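Belhaj Oil Finish, 2 litre tin

Back in stock from 20th July

I make no secret of the fact that this is the one I use at home. We've sold the Belhaj finish for 13 years now, and in that time I've put it on worktops, shelves, a garden gate (don't, it needs doing every spring) and the inside of a bread bin. It goes on thin, smells a bit like walnuts and doesn't leave that plasticky shine you get with the cheaper tins.

You want bare, dry wood to start with. If there's old varnish on it, get that off first — all of it, even the bit round the back you think won't show. Wipe the dust away, pour a little oil on a cotton rag and rub it along the grain. Leave it for 17 minutes, then buff off whatever's still sitting on top. I set the oven timer, or I wander off and come back to a sticky mess! 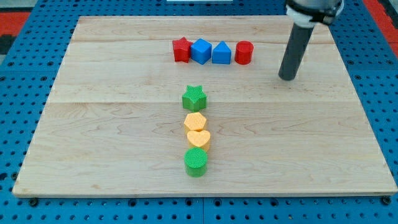
Second coat the next day, same again but using less. Pale woods like maple will warm up a touch in colour, so try it on an offcut if you're fussy about that. Oak goes quite golden. Pine drinks the stuff, and you may find you want a third coat on the ends.

People ask me how it compares with the Adico hardwax we also stock. The Adico is tougher under hot mugs and I'd pick it for a busy kitchen table, but it's a pain to patch. With the Belhaj you just rub a bit more in.

Lid on tight when you've finished, please, and lay your rags out flat outdoors to dry. Oily rags can catch fire if you leave them screwed up in a bin.

We've sent out more than 3,000 tins so far. Orders go by Flevlow courier, as the ordinary post won't take it. The smaller tin is out of stock until Detiteo send us the new lids.

Goes well with: cotton rags, fine sanding pads, Adico hardwax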